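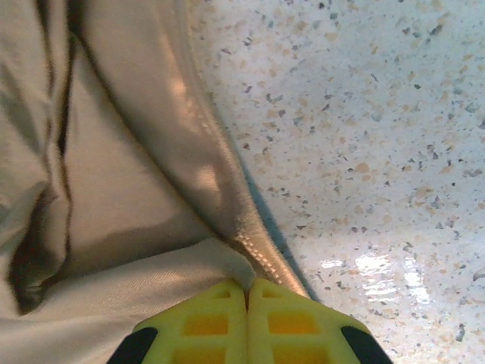 About Skirgate Alterations and Mending School

Skirgate is a repair shop in the front and a sewing school in the back, with a curtain between the two that has needed hemming for as long as we've had it. We take in pants, change zippers, replace linings, close up holes and talk people out of dyeing things black. Three evenings a week we teach other people to do the same, which our accountant once described as training the competition. So far the competition mostly comes back and asks us to do the zipper.

How we got here

The shop was opened by Zamfira Ene, who had spent 19 years in the workroom of a department store altering suits for men who swore they were a 32 waist. When the store closed its workroom she bought two of the machines, rented the old shoe store on Lisberg Street and put a card in the window. The card said "Mending." It did not say what kind, and in the first month she was handed a tent, a church banner and a dog bed. She fixed all of them. The tent's owner is still a customer, though he has moved on to coats.

The name comes from the alley behind the building. We considered several clever names with "stitch" in them and found that every one was taken, usually by somebody with a nicer sign.

The school started because people kept standing at the counter to watch. One of them asked if she could pay to stand on the other side of it. The first class had four students and one good pair of scissors. We have more scissors now and guard them just as closely. If you use the fabric shears on paper we will know, and you will hear about it at some length.

What we do all day

Hems, mainly. If you imagined a life in the needle trades as silk and candlelight, please come by in February, when everybody has bought pants in the sales and none of them fit. We also do:

Waists in and out, as far as the seam allowance lets us. Cheap pants have very little. We will show you before we charge you.

Pocket bags. Keys are the enemy.

Crotch and inner thigh repairs, patched from the inside and stitched down close. Everyone is embarrassed to bring these in. It is a good third of our work, so you may as well hold your head up.

Zippers, including the kind other shops send away.

Coat linings, with two weeks' notice and some patience.

We do not do wedding dresses. We did one. The bride was lovely. Her mother had notes.

Clothes should come to us clean. We ask nicely on the ticket and less nicely at the counter.

The classes

Beginners start with Hand Sewing, which runs six weeks and covers buttons, hems, darning and how to thread a needle without licking it. After that comes Machine Basics, on the Genetti machines, which are heavy, loud and forgiving. The Grecu in the corner is faster and forgives nothing. You may use it once you have finished Trousers, our longest course, in which you take apart a pair of thrift store pants and put them back together. Most people are surprised by how many pieces there are. A few are surprised to have some left over.

Classes are small and there is no certificate. We looked into certificates, and what students wanted was a longer tea break, so they got that. Bring your own mug. The shop mugs have pins in them, and we mean that literally.

The tally

Zamfira writes every finished job in a ledger, by hand, in a pencil she sharpens with a seam ripper. Last year's book closed at 1,019 garments, beating the previous year, when she ran out of pages and refused to start a new book in November. More than 500 of those were pants. She would like it known that one was a kilt, and that she does not wish to discuss the pleats.

Visiting us

We're on Lisberg Street, between the locksmith and the place that used to be a bakery. Ring the bell if the door sticks, and push if it doesn't answer. Fittings are by appointment, but a button can be done while you wait - there's a chair, and usually a magazine with all the patterns torn out.

Wear the shoes you plan to wear with the pants. We ask everyone this. People turn up in sandals.

Page last updated 23 June 2021. Prices are on the wall by the register, where Zamfira can change them.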